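Last updated 2023-01-03

# Sourdough by post: your questions

Hello, and thank you for all the letters over December! Weldu is our little starter-swapping club, and we now have 81 members keeping jars alive on windowsills up and down the country. Most of what people ask us is below.

**What do I get when I join?**

A small packet of dried starter flakes, a feeding card and the address of your swap partner. The flakes come from one of our two house starters, Tirnadus (mild, quick, very bubbly) or Hitberg (a rye one, slower and properly sour). Say which you'd like when you write in. If you don't say, we'll send Tirnadus.

**How do I wake the flakes up?**

Tip them into a clean jar with 33 g of lukewarm water and leave them for an hour or two. Stir in 33 g of strong white flour, put the lid on loosely and keep the jar somewhere cosy. Feed it again the next day, and the day after that. The first proper rise is a lovely thing to come down to in the morning!

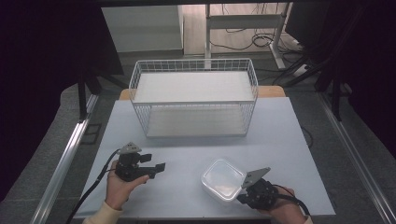

**Nothing has happened after two days. Have I killed it?**

Almost certainly not. A cold kitchen slows everything down, and Hitberg can sulk for the best part of a week. Keep feeding it. Mekdes Tufa got hers going in an unheated cottage by keeping the jar in the airing cupboard, and she bakes twice a week from it now.

**Can I use wholemeal?**

Yes, and please do! It soaks up more water, so add a splash extra. Spelt works too, though the dough is slack and you may want a tin.

**There's grey liquid on top. Is that mould?**

Grey or brownish liquid is just a hungry starter. Pour it off or stir it in, then feed. Pink or orange streaks, or anything furry, means the whole lot goes in the bin — write to us and we'll post you fresh flakes. 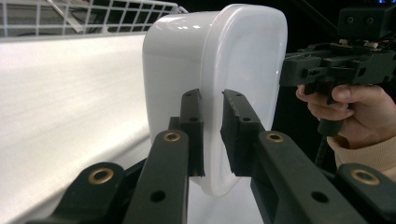 **How much do I send to my swap partner?**

A heaped teaspoon of dried flakes is plenty. Spread some lively starter thinly on baking paper, let it dry until it snaps, and crumble it into a paper envelope. Put the name of the starter and the flour you feed it on the front.

**I'm going away. Who feeds it?**

The fridge does. Give it a good feed, let it sit out for an hour, then chill it for up to 2 weeks. Fabian Frei once left his for far longer and it came back after three feeds, but I wouldn't plan on it.

**Where do I send questions?**

Write to Saron Ayele at the club address on your feeding card. Loaf photos very welcome, flat ones included.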